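Mazurek Court units go on the market in Ondley

First homes at Mazurek Court are up for sale as of this morning, and the phones at Imero have been going since 8 a.m. 27 townhomes, two and three bedrooms, on the old feed store lot behind the rail line. Smallest is an end unit at 2865 square feet with the garage counted in. No model home yet — buyers are going off floor plans untill February.

Deposit is $4000, refundable for the first two weeks. HOA dues set at $200 a month, covers snow, mowing and the shared drive. Trash is separate. 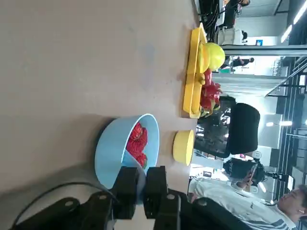

Three strawberries in a light blue bowl.

Builder is Rundidex, same outfit that did the duplexes on the north side. Sales manager Wiesława Kozłowski said the corner lots drew the most calls. "People want the extra window," she said. "And the parking. Everybody asks about parking."

Parking is two spaces per unit plus a small visitor lot by the mailboxes. Neighbors had wanted more at the zoning hearing, didn't get it. A sidewalk out to the bus stop is still waiting on a town permit.

Prices were not posted at press time. Imero says the list goes up on it's site tonight. Walk-ins OK at the sales office until 6 p.m., side door only — front steps are being repoured.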